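Recording household pick tasks with the hand-held gripper: setup rules

These rules apply to everyone recording on the Trekska benches. Read them before your first session and keep to them even when you are only testing.

Before you start

Wipe the table and clear away anything that is not part of the task. Check both fingers for chips, frayed edges and loose screws. Light scuffing is fine. If a finger has a notch or a loose fleck on it, write that in the log with the finger side (left or right) and tell Peter Šťastný, who decides when a pair gets swapped. Do not trim or sand a finger yourself.

Placing the object

Set the object down with open table on all sides – at least 50 mm from any edge. Turn it to a new angle for each take. Start with the fingers open and the whole object in view between or beyond the tips. 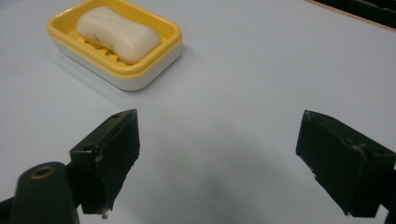 Soap bar and dish, fingers open, clear table between them.

For two-part objects, decide which part is the target and write it down first. "Soap" and "soap dish" are separate tasks with separate folders. Do not switch target halfway through a take.

During the take

Approach slowly and close the fingers once. If you miss, open, back off and end the take. Mark it as a miss and keep the file. We have 1,508 takes in the Skimow set and about 2 percent are misses, all labeled.

After the session

Upload before you leave the bench. Thursday sessions go in the Oravec folder, all others in Ferkance.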